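Temine Users Forum > Simulation and Scene Packs > Ladefoged Kitchen Pack, worth paying for?

Posted by plinthandplow, 3,872 views

Good evening all, and thank you to everyone who talked me through the physics settings last month, you saved me a lot of hair. I have now had the Ladefoged Kitchen Pack running in Temine long enough to have opinions, and my wife would very much like me to share them with somebody else for a change. I bought the full license, not the trial, so this is my own money talking.

The short version is that I love it and I'd buy it again. The long version starts with the trim, because I was a cabinetmaker before I got into any of this and trim is the first thing I look at. Most kitchen scenes give you flat boxes with a door texture painted on. These people modeled their fluting, with proper little rounded stops where the grooves end above the plinth block! 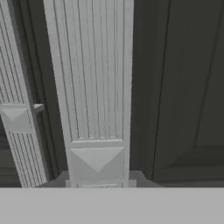

Reading time: 2 minutes

I know, I know, the planner doesn't care one bit about a fluted pilaster. But if you are training anything on rendered views, I think the shading you get off real grooves and bevels has to be better than a smooth white slab, and the dark panel next to the white trim give you a nice strong contrast to work with. It's also simply pleasant to look at for hours, and I do look at it for hours.

Load times are my one grumble. The first launch is slow enough to go make a sandwich. After that it caches and behaves itself.

plinthandplow

Reply from grommet_ruth

Lovely write-up, and I'm glad you're enjoying it, but I have to be the sour one. I had the Ladefoged trial and went back to Vakstead inside a week. All that carving is triangles your machine has to push around, and on my older card the frame rate went right through the floor. Vakstead looks like a dollhouse by comparison, I'll give you that, but I can run four copies side by side while I eat breakfast. For the kind of reaching tasks I do, I'd take the dollhouse.

Did you check the collision shapes on that trim, by the way? In the trial the plinth blocks had theirs set a little too fat and my mobile base kept stopping short of them.

Reply from Villads Gunnlaugsson

Ruth, the fat collision shapes were fixed in the December update, so if your trial was before that, it may be worth another peek. There's a "simple trim" switch in the scene settings now too. It keeps the outline and drops the grooves, and it got me back most of my speed.

I use the pack for cupboard work, putting dishes away mostly, and I set up a session this afternoon to try it with the Flemeck grasp add-on.

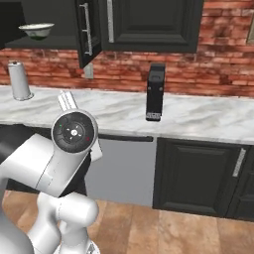
Cupboard work is where I think the price starts to make sense, and I say that as a person who complained about the price on this very forum. Doors are hard to get right in a simulator, and a good door will teach you more about your controller than a hundred blocks on a table. With the upper cabinet standing open like that and the bowl on its shelf, the door itself becomes something the arm has to plan around, long bar handle and all, and my old scenes never gave me that kind of trouble. I've spent a happy couple of hours just trying different approach paths from down by the counter edge. The Flemeck add-on is a separate purchase, and I wouldn't rush into it until you've seen how far the stock grasps get you.

Reply from plinthandplow

Villads, thank you, I had completely missed the simple trim switch! I'll try it tonight, although it does hurt me a little to turn the grooves off. How does your door friction feel? Mine swings as if somebody oiled it with butter, and I ended up raising the hinge damping quite a bit before it felt like a door I'd have let out of my shop.

Reply from Villads Gunnlaugsson

Same here, the default damping is much too low for my taste. I raise it on the uppers and leave the lower doors alone. Save it as a preset, or you'll lose it the next time the scene updates (ask me how I know).

Reply from grommet_ruth

All right, I'll give it another try with the simple trim on. I still say that anybody starting out should get Vakstead first and spend the difference on a better card. A slow, beautiful kitchen is no fun when you're waiting on every run. But if the door handling is as good as you both make it sound, I may have to eat some of my words. Does the trial still include the upper cabinets, or are those only in the full license now?

Reply from Villads Gunnlaugsson

Uppers are in the trial. The extra dish sets aren't, so bring your own bowls.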